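Daketti Teleoperation Kit
Set-up and Operating Guide

Section 5: Recording demonstrations by remote control

5.1 Scope

This section covers recording a task demonstration with the Raltano hand controller, first in the simulator and then on the physical arm. It assumes the software has been installed (Section 2), the arm has been mounted and levelled (Section 3) and the controller has been paired (Section 4). Hand guiding, where the operator moves the arm directly by its wrist collar, is covered in Section 6.

New operators should complete 5.3 to 5.5 in the simulator before recording on hardware. The two modes share the same controls, file format and review screen.

CAUTION: Remote control gives the operator limited feel for contact. The gripper will keep closing up to the set force limit whether or not the object can take it. Set the limit before the first take (5.3, step 6).

5.2 Before you start

Check the following:

- The host computer is running and the status light on the Cheon interface box is steady green.
- The emergency stop is within reach of the operator's free hand. This applies to simulator sessions as well if the arm is powered.
- There is enough free disk space. The recorder will not open a session with less than 64 GB available.
- No one is inside the marked work area.

Note: The controller draws power from the interface box. Do not connect it to a USB port on the host computer. It will pair, but the trigger reading will drift.

5.3 Opening a session

1. Start the Mosier recorder from the desktop or the command line.

2. Select New Session. Enter a session name using letters, numbers and underscores only. Spaces are rejected.

3. Under Mode, choose Simulated or Hardware. The mode cannot be changed once the first take has been saved.

4. Under Task, choose an existing task or enter a new one. Write the task label as a plain instruction, for example "put the card in the tray". The label is stored with every take and is used later in training, so keep the wording the same across sessions.

5. Under View, choose Wrist, Overhead or Both. Wrist is the default.

6. Open Gripper Settings and set the force limit. Use Low for thin or flat objects, and Medium for solid blocks. High is locked unless a supervisor code has been entered.

7. Select Home. The arm moves to its start pose and the fingers open fully. Wait for the Ready message.

CAUTION: In Hardware mode the arm moves as soon as Home is selected. Keep hands clear.

5.4 Using the wrist view

The wrist view moves with the gripper. The finger layout stays the same while the background turns and tilts with the wrist, so table edges and walls may run diagonally across the display. Operators used to a fixed overhead view often try to correct this by rolling the wrist. Leave the roll alone unless the grasp calls for it.

The palm housing covers part of the view. Objects close to the palm will be partly hidden behind it, and only their upper portions can be used for alignment. If both objects in a two-object task sit between the open fingers, back away before choosing a target.

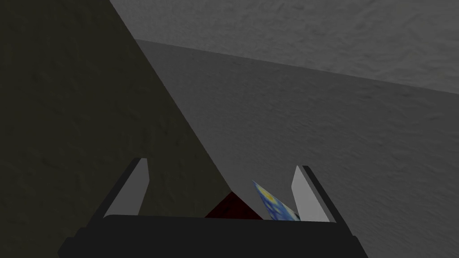 Source: Daketti simulator, wrist view. Textured background set.

With the fingers open as shown, the red object is near the middle of the gap and the painted card is close to the right finger. Closing from this position is not recommended for either target. To take the card, retreat and approach again with the card centred between the pads. To take the red object, retreat and move the gripper until the card is outside the closing path.

To line up on an object:

1. Back the gripper away until the whole target is visible.

2. Move sideways until the target is midway between the two finger pads.

3. Rotate the wrist until the pads are parallel to the faces to be gripped. For a card or other thin item, the flat faces should be square to the closing direction.

4. Advance slowly. Release the thumbstick when the target is between the pads.

5. Check the overhead view if it is enabled. Depth is hard to judge from the wrist view alone -- a target can look centred and still be beyond the fingertips.

Note: The simulator changes surface textures and light level between takes when Vary Background is switched on. This is intended. Leave it on for training data and switch it off for operator practice if the changes are distracting.

5.5 Recording a take

1. Confirm that the Ready message is displayed and the take counter is showing the next number.

2. Press and release the red button on the controller. A single tone sounds and the border of the display turns red. Recording has started.

3. Hold still for one second. The recorder uses this period to mark the start pose.

4. Squeeze and hold the side grip to engage motion. The gripper follows the controller only while the side grip is held. Let go at any time to stop the gripper where it is.

5. Approach the target as described in 5.4.

6. Pull the trigger to close the fingers. Pull it smoothly to the end of its travel, or until the contact bar on the display stops rising.

7. Lift clear of the surface before moving sideways.

8. Carry the object to the goal position, lower it and release the trigger.

9. Retreat until the fingers are clear of the object.

10. Press the red button again. Two tones sound and the border clears.

11. Select Keep, Discard or Mark as Failed.

If your hand reaches an awkward position during a take, release the side grip, reposition the controller and squeeze again. The pause is recorded but is trimmed at export. Do not release the trigger while repositioning if an object is being held.

CAUTION: Letting go of the side grip does not open the fingers. Letting go of the trigger does.

5.6 Judging a take

Keep a take if the object reached the goal position and the motion was continuous apart from grip pauses. Small corrections during the approach are acceptable and are useful in training.

Discard a take if:

- the controller lost tracking (code 603)
- the wrong object was picked up
- the task was changed part way through
- the operator was interrupted and the arm stood idle with the side grip held

Use Mark as Failed when the attempt was made properly but the object slipped, tipped or was placed outside the goal. Failed takes are exported to a separate folder. Do not mix them with kept takes by renaming files.

Vary the starting position of the objects between takes. In Simulated mode, select Shuffle. In Hardware mode, move the objects by hand with the arm paused.

Note: Record no more than 5 takes in a row without checking playback. A wrong view setting or a missing task label is easier to fix early in the session.

5.7 Playback and export

1. Select Review and choose a take from the list.

2. Play it through at normal speed. Check that the gripper trace and the video stay in step. The trace should fall at the same moment the fingers close on the display.

3. Drag the start and end markers if there is idle time before the approach or after the retreat. Leave the one-second start period in place.

4. Repeat for the remaining takes.

5. Select Export. Choose a folder outside the recorder's working directory.

6. Wait for Export Complete before closing the window. Closing early leaves a partial file that the training tools will not read.

Playback in Review does not move the arm. To run a take on the arm, use Replay on Hardware, described in Section 7.

5.8 Messages

Code 603: Controller tracking lost. Motion stops and the fingers hold their last position. Move the controller back in front of the base sensor, release the side grip and squeeze again. Discard the current take.

Code 956: Gripper force limit reached. The fingers hold at the set limit. If the object is secure, continue. If the fingers have closed on the table or on a second object, open them, retreat and discard the take.

"Not Ready": The arm has not reached its start pose. Select Home again. If the message stays, check for an object against the arm.

"Label Missing": No task label has been entered. Return to the session screen. Takes already saved can be labelled from Review.

5.9 Ending a session

1. Place any held object on the table and open the fingers.

2. Select Home, then Close Session.

3. In Hardware mode, wait for the brakes to engage, then switch off arm power at the interface box.

4. Return the controller to its cradle with the trigger facing down.

Document revision: April 2022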